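Product: Brallden tabletop, 908 mm wide, wood-grain finish
Reviewed for: home desk and workbench use
Reviewer: Wilma Dekker
Test period: nine weeks, one unit, bought at retail price

## Summary

The Brallden is a flat, plain top sold without legs. It is stiff enough for a monitor arm, it cleans easily, and it costs less than the Guillot top it replaced in my workroom. The predrilled holes on the underside are poorly placed, and the printed instructions are wrong in one spot. I would buy it again for a desk. I would not buy it for a bench with a vise.

## Packaging and contents

The top ships in a single carton with foam at the corners. Mine arrived with one crushed carton corner and no damage to the top itself. Inside were the top, a bag of screws, a fold-out sheet and a felt pad set. The pads are thin and I threw them out.

The sheet shows the leg plates turned 90 degrees from where the holes are. If you follow the drawing, two of the four screws on each plate will miss. Set the plate on the holes first and ignore the drawing.

## Assembly

I used four Flinico steel legs from an older desk. The plates fit the hole pattern, but the pattern sits so far in from the edge that the legs end up under your knees if you sit off center. I moved two of them outward and drilled new pilot holes. Use a depth stop. The supplied screws are slightly short for the thicker Flinico plates, so I bought longer ones.

Tighten everything by hand. I stripped one hole with a driver on its middle setting and had to fill it with glue and a sliver of dowel. The repair has held.
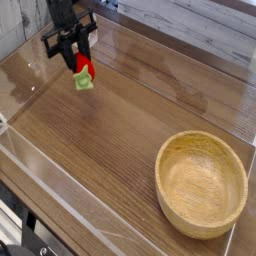
Fitting the legs took one evening, including the repair. A second person is useful when turning the desk over, as the top flexes a little if it is lifted by one end.

## Stiffness

I loaded the center with a stack of books and laid a steel straightedge across the front edge. Sag was small, and the top came back flat when the books were removed. With the full stack left overnight, the result was the same.

Side-to-side wobble depends mostly on the legs. With the Flinico set, typing causes a faint shake at the monitor. A cross brace between the rear legs removed nearly all of it. Sanne Mertens has the same top on trestles and reports no shake, although she does not use a monitor arm.

The monitor arm clamp left a shallow dent on the underside. A scrap of plywood between clamp and top prevents this.

## Surface

The finish is smooth, with low sheen. It hides dust well and shows fingerprints only at a low angle. Results after normal use and a few deliberate tests:

- **Coffee, left one hour:** no mark after wiping with a damp cloth.
- **Ballpoint ink:** faint line left after soap and water, gone with rubbing alcohol.
- **Hot mug, no coaster:** no ring.
- **Utility knife, light pressure:** visible scratch, permanent.
- **Packing tape, left nine days:** some residue, removed with Fumirine cleaner and a soft cloth.
- **Felt-bottomed items dragged across:** no visible wear. 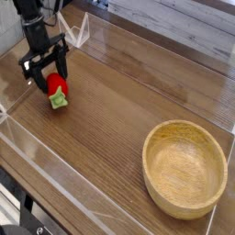 ## Edges

The long edges are cleanly finished. One short edge on my unit had a rough patch the length of a thumb, which I took down with fine sandpaper – two minutes of work, but it should have been caught before packing. The corners are square and a bit sharp. I rounded the front pair slightly.

I have not had any lifting at the edges, even on the side facing the radiator. I will check that again in March, after a full heating season.

## Compared with the Guillot

The Guillot top is heavier and its threaded inserts are much better. Legs can come off and go back on many times without loss of grip. The Brallden takes plain wood screws, and each removal costs some holding power. If you move often, pay for the Guillot or add your own inserts before first assembly.

For a desk that will stay where it is, the Brallden does the same job for less money.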